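Brato Lutby Work Table – Set-up Guide
Section 4: Positioning, levelling and first use

4.1 Before you start
Read Section 3 and check that all frame bolts are fitted finger-tight. You will need the 10 mm spanner from the parts bag and a spirit level.

CAUTION: The assembled table must be lifted by two people. Lift by the side rails, never by the edge of the top.

4.2 Positioning
1. Choose a firm, flat floor. Thick carpet will affect levelling.
2. Leave a gap of at least 12 cm between the rear rail and the wall.
3. Set the table down on all four feet at once. Do not drag it – the feet may work loose.

4.3 Levelling
1. Place the spirit level along the front edge of the top.
2. Turn the front feet by hand until the bubble is central. Clockwise lowers the corner.
3. Repeat from front to back, adjusting the rear feet only.
4. Press down on each corner in turn. If the table rocks, go back to step 2.
5. Tighten the lock nut on each foot.
6. Tighten the frame bolts fully, working diagonally from corner to corner.

NOTE: Check the level again after some 10 days of use. Floors with a timber base may need a second adjustment.

4.4 First use
1. Wipe the top with a damp cloth and dry it.
2. Place heavier items over the legs and lighter ones towards the middle.
3. Keep small parts in a shallow tray, away from the front edge.
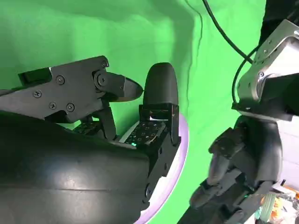
4. Clear the top before altering the height of any foot.

CAUTION: Do not sit or stand on the table. Do not clamp anything to the rear rail.

4.5 Care
Check the lock nuts every November, or whenever the table is moved. Do not use scouring pads. Marks that remain after wiping can be treated with Madigan surface cleaner, applied to the cloth and not to the top.

Replacement feet are supplied in packs of four from the Flultbridge parts counter, order code 283.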